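August was supposed to be the month I stopped fiddling with hardware and got some folding done. I did get some folding done! I also spent most of it comparing two sets of fingers for the same gripper, so let's call it a draw.

Quick recap if you're new. I've been working with hand-held two-finger grippers, one per hand, on laundry. You squeeze, the jaws close, a camera up front sees what the jaws see, and the arm we're training later gets to learn from all of it. I had two finger sets to try, the Pometora ones (long and curved) and the Somogyi ones (short, with a softer pad). Aranka Virág lent me the Somogyi set and asked for it back with an opinion attached, so this post is partly for her.
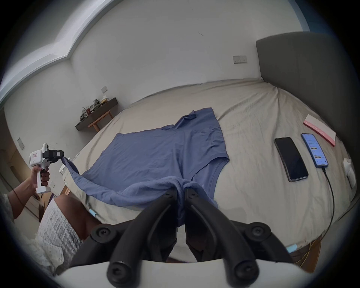 My first worry was whether two hands would be enough for a T-shirt. Cloth is mean that way. You take hold of one place and every other place moves, and whatever you knew about the shape a second ago is gone. What I've settled on is hem first, then a sleeve corner, like the blue shirt on the bed, with one gripper pinching the near hem and the white one pulling a sleeve up off the sheet. Once you've got those two points the shirt more or less tells you where its other edges are. Start at the collar and you'll be chasing it all over the mattress (ask me how I know).

The curved fingers are very good at that hem grab. They come in low, the tips meet before the rest of the finger does, and you can take a single layer if you're patient. The short ones want to grab everything at once. Two layers, three layers, a bit of sheet. I did 141 grabs with each set over a few evenings and kept a tally on the back of an envelope, and for thin cotton the curved set won so clearly that I quit arguing with myself.

Towels were a different story.
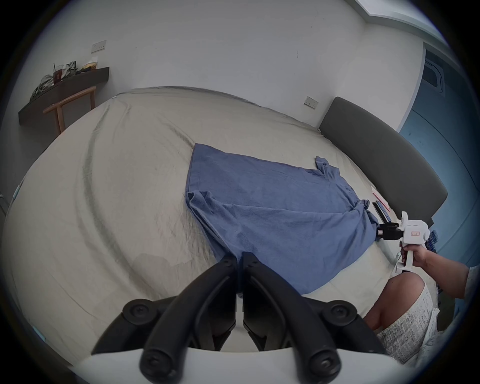
With anything thick, I started to miss the soft pads. The curved tips can get hold of a corner fine, but when I pull hard to get the wrinkles out, I find myself squeezing much more than I want to, and my hand gets tired long before the laundry does. The Somogyi pads just sit there and hold. I can pull a towel tight across the whole width of the bed with them and not think about my thumb at all. Aranka had told me this on the phone and I'd nodded along without believing her. Sorry, Aranka.

Button-up shirts I'd been putting off. They have all the problems of a T-shirt plus cuffs, plus a placket that's stiff where everything around it is floppy, plus a collar that refuses to lie down. My trick for now is to get the body flat and leave the sleeves for last, even if they're in a heap. 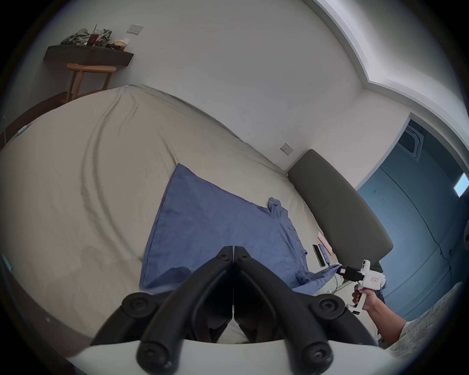
*Blue button-up, body out flat, collar end still bunched.*

A few words on the camera side, because I got two emails asking. I shoot very wide. Yes, everything bends, and yes, the headboard looks like a banana. I tried a narrower lens for a couple of evenings and hated it. The moment the gripper gets close to the cloth, the narrow view is nothing but cloth, and you lose the other hand completely. With the wide one I can nearly always find both grippers, and I'll take bendy walls for that any day.

Syncing the two hands is still the annoying part. I'm using Trernari to line up the recordings, and it's fine for short clips, but somewhere past 4,000 frames the left hand starts drifting behind the right. It's tiny, but you can see it when one side lets go before the other. Restarting between garments fixes it – clumsy, but it works – so that's what I do. There's a setting in Unlow (the little controller app) that's meant to help and I haven't worked out what it wants from me yet. If you've got it going, please write!

The other thing I changed was how I lift. I used to go straight up with both hands, which is how I'd do it with bare fingers, and it makes thick stuff swing. Now I bunch the low end in one gripper first and bring the second hand in afterward. It looks lazy and it's a lot calmer.
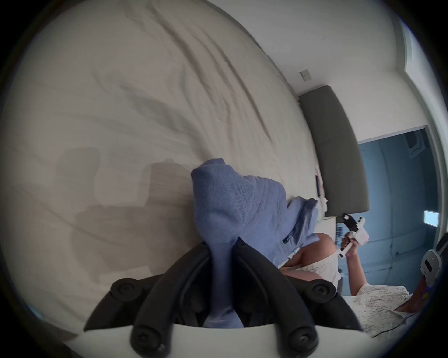

*Light blue and bunched up between the curved fingers.*

So where did I land? Curved for shirts, soft pads for towels, and a strong wish that swapping them didn't mean undoing so many little screws. It takes me 22 minutes to change both sides, and I've already dropped one screw behind the bed. I'm going to try a mixed pair next, curved on the left and padded on the right, and see whether my brain can cope. Aranka, you'll get your set back after that, I promise.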